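We use cookies to remember your settings and to count visits. Accept all / Manage preferences

Site Visit Report: Nivara Open Day
Digby Whitcombe
Automation and Society, Unit 3

1. Why I went

The unit requires one site visit and a report of no more than 2000 words. I had planned to go to the Van Wijk bottling plant, where machines do the same thing very fast, but their tour was full by the time I had finished thinking about it. That left the open day at the Nivara lab in February, where machines do different things very slowly. I believe I got the better deal, although the bottling plant gives you a free soda.

My question going in was simple: what does a robot find hard that I find easy? I expected a short list. I took 16 pages of notes, and most of them concern laundry.

2. Arrival

Check-in was at 9:30 a.m. We were given a visitor badge, a map and a talk about not leaning on things. The talk was good. Within ten minutes a man in my group had leaned on something and we got part of it again.

There were 24 visitors, split into two groups. Mine had several people from Terker, who make packaging equipment and asked questions with part numbers in them. I mainly asked how long things took. Our guide was a second-year engineer who walked backward the entire morning without hitting a bench, and I would rank this among the more impressive demonstrations of the day.

3. The cloth demonstration

The main event was a cloth handling task. The robot has to pick up a piece of fabric, hold it up, find two corners and lay it flat on the table. My grandmother can do this while arguing on the phone. The guide explained that cloth is difficult for a robot to plan for, as it has no fixed shape. A box looks like a box from every side. A cloth on a table is a heap, and when you lift it, it becomes a different heap, pointing down.

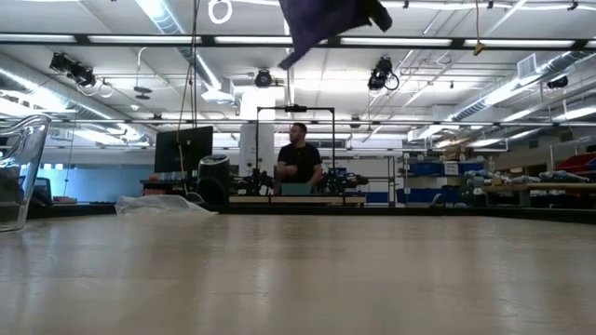 Figure 1. Purple cloth held above the table, with a second bench and its two arms in the background.

The lower edge of the fabric droops to a point, and this matters more than I first understood. According to the guide, gravity does part of the work. Once the cloth is off the table, a loose corner will often end up near the bottom, so the software has a good place to start looking. "Often" was carrying a lot of weight in that sentence. A fold can hang to a point just as convincingly as a corner, and the robot may go for it with complete confidence. I have done the same with a fitted sheet.

We watched several attempts. The quickest successful one took 23 seconds from first grip to flat cloth. One of the others ended with the cloth neatly folded into a triangle, which got a round of applause until we were told it was wrong.

I also noted how much goes on near the task that is not the task. The tabletop is slightly shiny and picks up streaks from the overhead lights. I asked if reflections bother the vision system. The answer was "sometimes," followed by a longer answer I could not write down fast enough. One of the Terker visitors nodded through all of it.

4. People in the lab

Going in, I assumed automation meant fewer people standing around. The lab had plenty of people in it, and they were busy. Work carried on at the other benches during our tour, and a man in a black t-shirt stayed at his bench, behind two black robotic arms, without giving us much attention. I respected this.

At the question session someone asked when the robot would be ready for homes. The guide said she would not buy one yet, and that her own laundry lived on a chair. The control software, called Bromus, is rewritten often enough that last month's good results have to be earned again. I wrote this down as a finding because it sounded like my own experience of statistics.

5. What I learned

The things I find easy are easy because I have been practicing them since I was small, and I no longer notice the steps. Asked to write instructions for picking up a towel, I got as far as "grab it by the corner" and then could not explain how I know which bit is the corner. I tried this at home, with a towel, for most of an evening. My roommate has asked me to mention that it is still on the floor.

My measurements are weak. I timed everything on my phone, I started late on the first attempt, and I do not know how many attempts were made before we came in. If I repeated the visit I would ask for the failure records, and I would eat breakfast first, as the schedule listed "refreshments" and meant water.

Get campus project news in your inbox. Enter your email to subscribe. You can unsubscribe at any time.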